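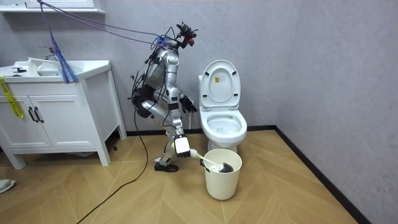

Visita a la fábrica de porcelana sanitaria de Prilline, en Grerance

Prilline abre la fábrica a grupos durante todo el año salvo en agosto, cuando apagan los hornos para el mantenimiento. Hay que apuntarse por correo y dar la talla de calzado, porque las botas de seguridad las ponen ellos. Éramos 12, casi todos fontaneros y gente de tiendas de baño, más un par de arquitectos y yo, que escribo sobre reformas y llevaba tiempo queriendo ver cómo se hace un inodoro desde el principio.

La fábrica está a las afueras, pasada la estación de mercancías. El autobús deja en la rotonda y desde allí hay que andar por un arcén bastante malo. Quien vaya en coche puede aparcar dentro, a la izquierda de la barrera. En recepción dan una tarjeta, las botas, un chaleco y unos tapones para los oídos que solo hacen falta en la zona de molinos.

Nos recibió Dennis Hollis, jefe de producción. Empezó en el taller de moldes y ha pasado por casi todas las secciones, y se nota en que contesta a las preguntas técnicas sin mirar ningún papel. Habla un castellano correcto con mucha palabra inglesa metida en medio. La visita dura una mañana entera y se hace andando, con bastantes escaleras metálicas.

La preparación de la pasta

El recorrido sigue el orden de fabricación. Las materias primas llegan a granel y se guardan en boxes cubiertos: arcillas, caolín, feldespato y cuarzo. La arcilla viene de varias canteras y no siempre se comporta igual, de modo que cada camión pasa por el laboratorio antes de descargar. Vimos rechazar una muestra por exceso de materia orgánica. El camión se quedó esperando en la báscula y supongo que se volvió por donde había venido.

Los materiales duros se muelen en tambores con bolas. Las arcillas se deslíen aparte, en unas balsas con agitador, y después se junta todo con agua y un poco de defloculante. El resultado se llama barbotina y tiene el aspecto de una crema gris. Se tamiza, se le pasa un imán para quitar el hierro (una partícula de hierro sale luego como una mancha marrón en el esmalte) y se deja reposar en depósitos.

Hollis insistió mucho en la viscosidad. Si la barbotina está demasiado líquida, la pieza tarda en formarse y queda blanda. Si está espesa, no llena bien los conductos interiores del inodoro, que son la parte delicada. En el laboratorio la miden en cada turno y apuntan el resultado en una pizarra, además de en el ordenador. La pizarra la conservan por costumbre de los operarios, que la miran al pasar.

El colado

Fue la parte que más me interesó. En Prilline conviven dos sistemas. En la nave vieja siguen usando moldes de escayola, montados en bancadas largas. La escayola absorbe el agua de la barbotina y va formando una pared contra el molde. Cuando tiene el grosor necesario se vacía el sobrante y se deja que la pieza coja firmeza antes de abrir. El molde se gasta pronto y hay que secarlo entre colada y colada, así que la nave está siempre caliente y húmeda.

En la nave nueva trabajan con moldes de resina porosa y presión. El ciclo es mucho más corto y el molde no necesita secarse, pero cuesta lo bastante como para que solo compense en los modelos que se venden mucho. Los lavabos sencillos se hacen casi todos así. Los inodoros de formas complicadas y las series cortas siguen en escayola.

Un inodoro no sale de un solo molde. El aro superior se cuela aparte y se pega al cuerpo con barbotina mientras los dos están aún húmedos. Luego un operario repasa las juntas con esponja, abre los agujeros de fijación y los de la tapa y comprueba con el dedo que el sifón esté limpio por dentro. Cada colador marca sus piezas con un número antes de que se sequen. Uno de los fontaneros contó que había visto esos números muchas veces en la parte de abajo y siempre había creído que eran del modelo.

Pregunté por la merma en esta fase. Las piezas rotas en crudo no son un problema grave, porque el material vuelve a la balsa y se aprovecha. Lo que duele es lo que se rompe después de cocer.

Secado y esmaltado

Del colado las piezas pasan a secaderos con aire y humedad controlados. Si el exterior se seca antes que el interior aparecen grietas, y muchas no se ven a simple vista. Para encontrarlas usan queroseno: se moja la zona sospechosa con una brocha y la grieta se dibuja como una línea oscura. El olor de esa sección se queda en la ropa un buen rato.

El esmalte se aplica por pulverización, en cabinas con cortina de agua. Lleva circonio para que sea blanco y opaco. Antes ponen esmalte por dentro del sifón vertiéndolo a mano y girando la pieza, algo que no todos los fabricantes hacen y que, según Hollis, evita buena parte de los atascos con los años. En la tienda nadie pide ver eso, y un comprador puede comprobarlo metiendo el dedo por la salida y notando si está liso o áspero.

La serie Zerken, que es la que más fabrican ahora, se hace solo en blanco brillante. Tuvieron un blanco mate y lo retiraron por quejas de limpieza. Los colores se dejaron de fabricar hace años, aunque guardan las fórmulas y de vez en cuando hacen una tirada para algún hotel que necesita reponer.

El horno

El horno principal es de túnel y lo llaman el Ackroyd, por el nombre que lleva en la placa. Las vagonetas entran por un extremo, avanzan muy despacio y salen por el otro. La temperatura máxima, en el centro, es de 1.165 grados. A esa temperatura la pasta vitrifica y la pieza encoge, por lo que los moldes se hacen más grandes que el producto final. También se deforma un poco por su propio peso, y el modelista tiene que haberlo previsto: el borde de un lavabo que queremos recto se modela con una ligera curva hacia arriba.

Al lado hay un horno intermitente, más pequeño, para recocer piezas reparadas. Si el defecto es un poro o una falta de esmalte en un sitio poco comprometido, se limpia, se rellena y vuelve a cocer. Las grietas estructurales no se reparan.

El calor sobrante del túnel se lleva por conductos a los secaderos. Es una obra reciente y se ve que están orgullosos de ella, porque nos hicieron subir a la pasarela para ver las tuberías. Desde arriba se ve bien la nave entera. Yo habría agradecido una barandilla más alta.

Control y ensayos

A la salida del horno cada pieza se golpea con un mazo pequeño de madera y se escucha. Una pieza sana suena limpia, una agrietada suena sorda. Nos dejaron probar con una buena y una mala y la diferencia la oye cualquiera. Después se mira la planitud sobre una mesa, se mide la distancia entre agujeros y se hace la prueba de descarga.

El banco de ensayos tiene 5 puestos. En ellos se descarga agua con papel, con bolas de plástico y con serrín extendido por las paredes para ver qué zonas deja sin lavar. Hubo muchas preguntas de los fontaneros sobre descargas reducidas y bajantes antiguas. Hollis reconoció que un inodoro puede vaciarse bien con poca agua y que aun así el tramo horizontal de después sea el que dé problemas, sobre todo en edificios con poca pendiente. Recomienda mirar primero ese tramo y luego elegir el modelo.

De esta sección salen 300 piezas en un turno normal. Las que no pasan como primera calidad se trituran y van a relleno de caminos o, molidas finas, de vuelta a la pasta en una proporción pequeña.

El baño pequeño

La última parte técnica fue una charla sobre distribución en baños de pocos metros, con el mueble de lavabo y el inodoro casi pegados. Tomé bastantes notas, que resumo.

El error más común es elegir el inodoro por el fondo total y olvidar el espacio libre delante. Conviene dibujar en el suelo, con cinta, el contorno de la pieza y el giro de la puerta. Un mueble de lavabo con cajones pide más sitio que uno con puertas, porque hay que poder apartarse para abrirlo del todo. Si el inodoro lleva cisterna vista, hay que dejar hueco para levantar la tapa de la cisterna y para llegar a la llave de corte, que en muchas reformas acaba escondida detrás del mueble.

La tapa con caída amortiguada no se debe empujar hacia abajo con la mano, porque se estropea el muelle. Y el sellado de la base, mejor con un cordón fino y dejando sin sellar un tramo por detrás, para que una fuga se vea pronto.

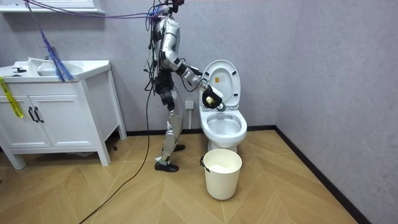

La tienda de la fábrica

Junto a la salida hay una tienda con piezas de segunda. Los defectos suelen ser pequeños: un punto en el esmalte, un borde que no asienta del todo. Cada una lleva una pegatina en el lugar del defecto, cosa que facilita mucho la decisión. No hacen envíos y no admiten devoluciones. Si alguien va a comprar un lavabo encastrado, que lleve las medidas del mueble, porque las piezas de segunda pueden variar algo respecto al catálogo.

También venden recambios de mecanismos de series que ya no se fabrican. Uno de los tenderos del grupo se llevó una caja entera de juntas. Yo compré un juego de bisagras para una tapa que tengo en casa y que llevaba tiempo sin encontrar.

Datos prácticos

La visita es gratuita. Empieza a las nueve y media y conviene llegar antes por el asunto de las botas. No se permite hacer fotos en el taller de moldes ni en el laboratorio. Hay una máquina de café y poco más, así que es buena idea llevar algo de comer. El recorrido no es accesible en silla de ruedas por las escaleras de la zona del horno, aunque en recepción me dijeron que pueden preparar un itinerario alternativo si se avisa al hacer la reserva. Con lluvia, el patio entre las dos naves se encharca.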